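Hand care mornings return to the Ivthorpe Rooms

The hand care mornings start again in July, on the first and third Tuesday of the month, from ten until noon. They will be in the back room at the Ivthorpe Rooms as before, and the side door on Pleltirton Lane will be open from quarter to ten. The front steps are still being repaired, so please don't try to come in that way. The building dates from 1926 and the stone has to be matched, and we have been told not to expect an end date yet.

Raíssa Fagundes will be running both sessions again. She worked in a salon for many years before moving here and is happy to deal with anything from a split nail to a full set of polish. A session costs £2, payable on the day, and tea is included. Anyone who cares for a relative can come along just to learn how it is done, and there is no charge for that.
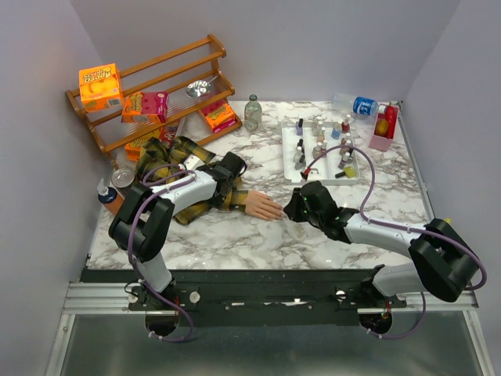 Beginners usually want to go straight to the colour, and Raíssa will ask you to wait. The first half hour is spent on washing, drying, filing and cuticles, and on how to hold someone else's hand steady without gripping it. Sleeves are the other thing. A loose plaid garment like the one on the table, with the sleeve reaching right down to the hand, should be rolled to the elbow and pinned before any bottle is opened. Polish does not wash out of a checked shirt, or any other kind. If you would like to practise on a mannequin hand before trying a real one, say so when you book.

The polish tray has been sorted and the dried-up bottles thrown away. We could do with more clear base coat and some paler colours – half-used is fine as long as the lid still turns. Remover is bought from the kitty, so there is no need to bring any. Please bring a small towel and your own nail file if you have one.

Places are limited and the July dates do fill up. Put your name on the sheet by the kitchen hatch or leave a message for Mrs Hsiao at the desk. If you have booked and can't come, let her know by the evening before so that the place can go to someone else.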